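Kitchen & Household > Counters and small appliances

Toaster oven and two-slot toaster on one stretch of counter: spacing, outlets, towel on top?

Posted by ridgeway_flat, Sunday evening

I am rearranging the counter in a rented kitchen on Ridgeway and would like to get it right before I drill anything into the wall. The counter is white with a marble pattern. I don't know whether it is stone or laminate and the landlord's paperwork does not say. The back wall is wood plank, which the previous tenants left untreated as far as I can tell.

On the left end I want to keep a toaster oven and a two-slot toaster. Canisters go along the back. The cutting board stays in the middle. There is one double outlet on the side wall, at the left end, and nothing else on that circuit except possibly the range hood.

What I need to know:

How much clearance does the toaster oven need at the back and on top, given that the wall is wood?

Can both appliances share the double outlet?

Is it acceptable to store a folded dish towel on top of the oven? It is the only flat surface left over.

Does the oven door have to face the front of the counter? Turned sideways, with the door toward the cutting board, it leaves me more usable depth.

The oven is a Plondholm, bought secondhand without a manual. The label on the back is worn and I can't read the wattage. The toaster label says 800 watts.

tratberg_tile

Clearance first. The figure in the manual for your model overrides anything you read on a forum, so look up the model number and download it. Without one, I use 100 mm on the sides and back and double that on top. With a wood wall I would add to that before I would subtract. Untreated plank dries out near a heat source and the finish on treated plank discolors. If you want a permanent fix, a sheet of stainless steel on standoffs behind the oven, with an air gap, is cheap and comes off when you move out.

Outlet. The two receptacles in a double outlet are normally on the same circuit, so the loads add up. Your toaster is 800 watts. Toaster ovens are commonly well over that. Depending on the breaker, both together may be over the limit, and anything else on the circuit counts too. Find out what the breaker is rated for and what it feeds. Until you know the wattage of the oven, run one at a time. Do not use a power strip for either of them.

Towel. No. The top of a toaster oven gets hot enough to scorch cotton, and some models vent there. People do it when the oven is off and then forget. Put a hook on the end of the cabinet.

Sideways is fine mechanically. Check that the door opens fully without touching the cutting board, and that you can pull the rack straight out. The side that now faces the back wall needs the side clearance, and the back of the oven needs its clearance from the side wall, where your cords are. That is the part people miss. Keep the cords off the casing.

plainpine

just get rid of the toaster, the oven makes toast

counter_depth_8

I have had a sideways layout for a while and can add some detail on the middle and the back row.

Turning the oven gains depth in front but it fixes where the board goes. Mine sits far enough to the right that the door comes down on bare counter. If the door lands on the board, the board gets moved every time, and sooner or later somebody sets a hot tray on it.

For the back row, put things in order of use. Tea and coffee canisters at the oven end, utensils at the far end within reach of the board. Anything with a plastic lid should stay at least 40 cm from the oven wall. I had a Clolgate canister whose seal went soft and never closed properly again. Do not keep spices or dried fruit next to the oven either; they go stale faster with the warmth.

A grooved board is worth having in the middle position, with the electrics all at one end. The groove holds the juice from a tomato or a melon if you empty it before it fills. Put a damp cloth under the board if it slides.

Cords: adhesive clips on the wall, one per cord, with enough slack to pull each plug without moving the appliance. Wipe the wall with alcohol first or the clips will fall off.

Layout for reference, with the oven turned toward the board:
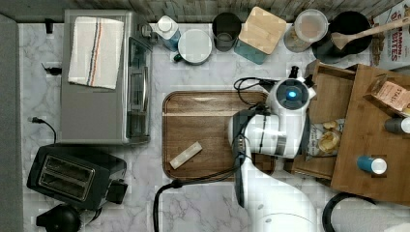 tratberg_tile replied that the order of the back row is sound, but that 40 cm is generous for a glass jar and only matters for plastic lids and bottles. The towel advice stands for any oven of this type, on or off.

ridgeway_flat

Thanks. I found the breaker and it feeds the outlet and the hood, so I will run one appliance at a time. The towel gets a hook. I will turn the oven sideways and measure the door swing before I place the board. Still looking for the manual.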